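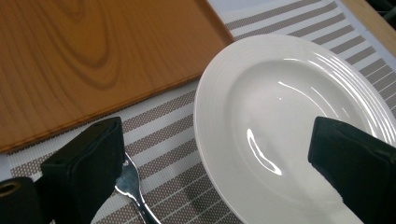
Place setting task - fork, plate, wooden board on striped placemat.

Print this page | E-mail this page

Hand-held gripper rules - FAQ
Garow site, updated January 15, 2026

How long can one session run?
90 minutes max. Then a break, a real one, off the bench.

Do I wipe the finger pads?
Yes, before every shift. Torn padding - stop, tag the tool, get a spare from the Bridon cabinet.

Can I use my own plates?
No. Kit plates only. Chipped ones go in the bin, dont glue them.

What if I drop the fork?
Leave it, end the take, mark it "drop". Wash before it goes back on the mat.

Is there a weight limit?
600 grams per item. The big Sabbagh pan is 700 so its out untill the June review.

Anything about people in view?
No faces, no mail, no screens with names on. Check first, then record.

Where are the full rules?
Brirnidau handbook, page 82.

Print this page | E-mail this page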